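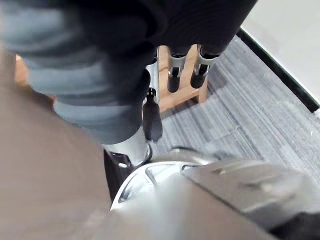
Grey-blue and dark fabric held up above a gripper.

Visit report: Drolside bonded warehouse and duty accounts office

The visit to the Drolside site took place on 5th February and lasted most of the working day. The purpose was to see how a customs duty in dispute is secured, recorded and eventually released while an appeal is pending. The operator, Naseri, imports finished garments and household textiles and has been contesting the tariff classification of one product group. The authority in Prurivmont issued a reassessment covering 142 import entries. Naseri filed an appeal against all of them and placed the full disputed amount in a blocked account.

The morning was spent in the accounts office on the upper floor. Each contested entry has its own ledger line, showing the duty originally paid, the duty claimed under the reassessment, the difference, and interest to the end of the last quarter. The difference and the interest are held in separate subaccounts. Staff explained that this was a condition of the account agreement, as the two amounts can be released under different rulings. If the appeal succeeds in part, only the lines affected are unblocked.

Withdrawals require two signatures, one from the company and one from the account agent. The agent may invest the balance in short-dated government paper and bank deposits only. Gains and losses stay with the account, and neither party has a claim on the other for poor returns. Negative yields were a problem in the first period and were booked as a cost of the account. The agreement does not say who bears that cost if the assessment is annulled, and both sides have reserved their position.

A claim for payment must be answered within 12 working days. We asked what happens if the answer is late. The procedure refers the matter to the authority's regional office, but this route has not been used.

After lunch we moved to the warehouse floor. Goods under bond are kept in a fenced section with its own stock system, Trorkia, which links each carton to an import entry and a tariff code. The record for a disputed carton carries a second code, the one proposed by the authority, so that the liability can be run on either basis. A full run on both bases takes under an hour. Before the system was installed, the same comparison was done by spreadsheet at the end of each quarter.

Retention of samples was the most useful part of the tour. For every contested style, the warehouse keeps a sealed reference garment together with the supplier's fabric statement. There are 72 styles in the set. The dispute depends on fiber content and on whether certain items count as outerwear, so the physical samples carry more weight than the invoices. Seals are checked twice a year and the result is entered by hand in a bound register. We saw the register but did not open any samples.

Two weak points were noted. The exchange rate used for the security is fixed on the date of the reassessment, while the ledger is revalued monthly, and the two totals no longer agree. A reconciliation exists but is kept outside the main file. Also, the older entries were scanned at low resolution and several stamps cannot be read. The originals are in off-site storage and take two days to recall.

The site will send a copy of the reconciliation and the current version of the account agreement, with commercial terms removed. The next review of the security amount is due in March. A hearing date for the appeal has not been set.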